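Vetico Coil Range Parts: Frequently Asked Questions

Which ranges does Vetico supply elements for?
We stock plug-in coil elements, receptacles and drip bowls for freestanding and apartment-size electric ranges. The current catalog has 1,141 part numbers. Glass-top and induction models are handled by our sister company, Muvcombe, and orders for those can't be placed on this site.

How do I find the right element?
Go by the model number of the range, found on a plate behind the storage drawer or on the frame around the oven door. Measuring the coil alone isn't enough. Two elements of the same diameter can have different terminal spacing, and a terminal that is forced into the block will arc.

What do the wattage ratings mean?
Our highest-rated large element draws 2,000 watts at its rated voltage. On a 208-volt building supply the same element gives roughly three quarters of its 240-volt output. Slow heating in an apartment building is often a supply matter, and a new element won't change it.

How do I test an element?
Switch off the range at the breaker and let the coil cool. Pull the element out and set a multimeter to ohms. A sound element reads between 20 and 60 ohms across the terminals, depending on wattage. An open reading means the coil has failed. Also test from each terminal to the outer sheath; any continuity there means the element must be replaced.
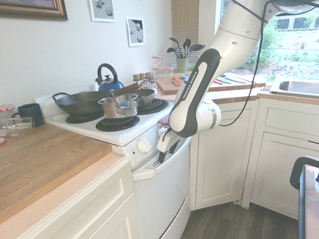
Does pan size affect element life?
It can. Heat trapped under an oversized pan raises the temperature of the drip bowl and the receptacle, and the receptacle usually fails first. Keep the overhang to one inch past the coil where possible. Crowding adds to the problem: with a large wok on the left of the cooktop and a frying pan partly overlapping it, neither pan should be heated until they have been separated. Flat bottoms are preferred on coils. A round-bottomed pan touches the element over a small area and leaves the rest of the coil to run hotter.

Can I line the drip bowls with foil?
No. Foil blocks the vent opening and can touch the terminals.

My new element smokes. Is it faulty?
Probably not. A light coating burns off during first use. Run the element on medium for ten minutes with the window open – smoke that continues after a second run should be reported.

What is the return period?
105 days from delivery, for unused parts in the original bag. Elements with marked terminals are treated as used. Send returns to the Sayegh warehouse, attention Lama Chidiac, with the order number on the outside of the carton.

Who answers technical questions?
Tahsin Wanigasekara covers elements and receptacles. Wissam Masri covers switches and wiring. Please include the model number and your meter readings.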